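Ticket 137 - Retail vacancy report shows wrong totals, Jorelcombe portfolio
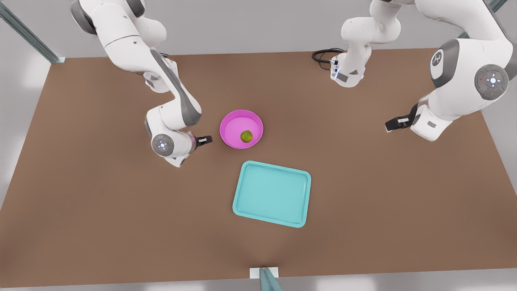

Pink bowl with green ball, teal tray

Opened by: Dede Ackah
Status: Closed

Vacancy for Grabowska strip centers displays as 40 percent. Rent roll gives 16.

Cause: six units with renewed leases kept their March expiration dates after the Skuter import - the report read them as vacant.

Fix: corrected dates, reran import. Totals match the rent roll.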